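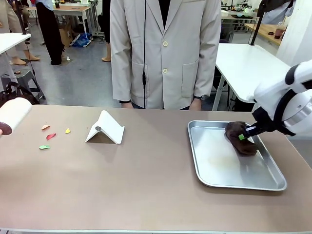
Despina Mujić wrote to us that her club spent its whole first meeting trying to pick up one cloth, and that she had to turn the lights off to get them to go home. We were so happy to read that! The Nellik Tray Set was made for meetings like hers.

Nellik Tray Set
For two-arm robot clubs, classes and student teams
Item 406

What it is

A boxed set of tabletop tasks for students who already have robot arms running and want something good to do with them. You get a stainless steel tray, cloths, small paper pieces in several colors, and a deck of task cards that starts easy and gets wonderfully hard. The dark brown cloth is the one students remember. Bunched up in the tray it has no obvious corner to grab, and a gripper that comes down in the wrong spot just squashes it flatter.

The set started in the robotics class at Valtthorpe, where Dušan Atanasov and his students were tired of stacking blocks. They wrote the first nine cards on index cards over a couple of lunch breaks in May, and those nine are still in the deck, nearly word for word.

In the box

1 stainless steel tray with a raised, rounded rim
Cloths, including the dark brown one
Paper pieces, mixed colors and shapes (300 in a resealable bag, they do wander off)
Task card deck
Teacher booklet with setup drawings and a blank score sheet you can copy

The tasks

Beginner cards use one arm. Touch the cloth and lift off again. Drag it from one end of the tray to the other. Pick it up and hold it while a teammate reads the timer.

Middle cards bring in the second arm, and this is where it gets loud in the classroom. One arm pins, the other pulls. Students have to talk to each other about who moves first, and if the team is driving by hand with two operators (our favorite way to begin) you will hear a lot of "wait, wait, now."

The top cards mix things. Wipe a piece of paper into the tray with the cloth. Sort by color, then cover the tray. Card 31, "Laundry Day," asks for a proper fold in thirds, and we would love to see your video if you get it.

Competition use

The Karagiannis student meet uses the middle cards for its open table round, and the score sheet in the booklet is the same one the judges carry. The high score for the round is 1,032, set by a team called Pliltance. Edin Angelovski coached them and says they practiced with the lumpiest cloth on purpose.

Will it work with our arms?

If your gripper can close on a folded dish towel, yes. Nothing in the set plugs in or needs software. The tray can slide on a smooth table, so put a grip mat under it for the pulling cards. Pads on the fingers help a lot with the thin paper pieces; bare metal fingers tend to push them around. Check that both arms can reach the middle of the tray before you tape down its place, and keep hands back from the arms whenever they're powered.

Spares

Cloths, paper pieces and replacement cards are sold separately, and the card text is free to print if a deck gets soaked in juice. A second tray is worth having if you run more than one team at a table.

Send us new tasks

Eduardo Lobo reads every card idea that comes in and tries the good ones himself. The last update to the deck, 2023-10-01, added four cards from middle school clubs, including one where the cloth has to end up over the rim without touching the table. It's harder than it sounds. Write your idea on one side of a card, with the scoring on the back, and tell us what name to print under it.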